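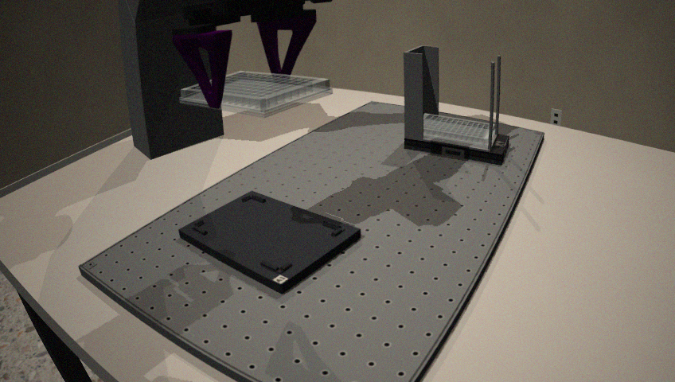
クロスワードは、マスと言葉のどちらから先に作るのか。
長い言葉を二つほど決め、それに合わせて黒マスを置き、残りを短い言葉で埋めていく。

と、入門書には書いてある。私もそのとおりにやって、朝から右下の隅で遭難していた。

2025-01-26
同人誌「ピレテル」改め「Pretel」の春号用、締切まであと五日。なぜ横文字に改めたのかは編集のヒメナ・カラスコさんしか知らない。本人に聞いたら「縦書きの表紙に飽きた」とのことだった。表紙はいまも縦書きである。

横の長い言葉は「ハルイチバン」で決めた。春号だから、という以上の考えはない。縦には「ルスバンデンワ」を通した。ここまでは十分で済み、自分は天才かもしれないと思って紅茶をいれた。紅茶が冷めるころには、右下に「ヌ」で始まり「ヌ」で終わる四文字が必要になっていた。
辞書を引く。ない。国語辞典を替えても、ない。植物図鑑まで出してきたが、植物のほうでもそんな名前は迷惑だろう。

昼はうどん。ねぎを切りながら「ネギヌ」という言葉が存在する世界について考えた。

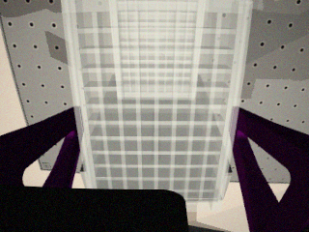
黒マスをひとつ動かせば解決する、と思うのが素人で、私は十年来の素人なので動かした。すると右下が助かって左上が死んだ。隅から隅までつながっているのだから当然なのだが、毎回新鮮に驚く。しまいには紙の上のマス目が二重に見えてきて、画像の白い格子とそっくりになった。手前に目の粗いのがあり、奥に細かいのが透けている、あれである。あの奥のほうに正解の言葉が入っていそうな気がしてならない。目薬をさした。

午後、ボリス・シュテファネツさんから電話。前号の答えに誤りがあるという。タテの22のカギが「冬の季語」なのに、答えが「スイカ」になっていた。校正は私がした。作ったのも私である。「温室ものかと思って、しばらく納得していました」と言われ、怒られるより堪えた。お詫びの文面を考える。「冬の季語にスイカはございません」。日本語として何も間違っていないのに、妙に偉そうになる。保留。

懸賞は今回も図書カードではなく現金書留だそうで、金額は975円。前回の賞金千円から何かが引かれたらしいが、カラスコさんは「気持ちです」としか言わない。誰のどういう気持ちなのか。当選者は一名。なお前号の応募は二通で、一通はシュテファネツさん、もう一通はうちの母だった。母は答えの欄に「たまには帰ってきなさい」と書いていて、マスの数が合っていないので外れにした。

夕方、「ヌ」をあきらめて縦の列を「イヌ」で止めることにした。カギは「散歩に行きたがる」。五分で書けた。あまりに簡単なので「行きたがらないのもいる」と足してみたら、今度はネコも正解に思えてくる。字数が同じで困る。消した。

夜は残りのうどん。左上はまだ三マス空いている。母に電話しようと思ったが、もう寝ている時間なので、明日の昼にする。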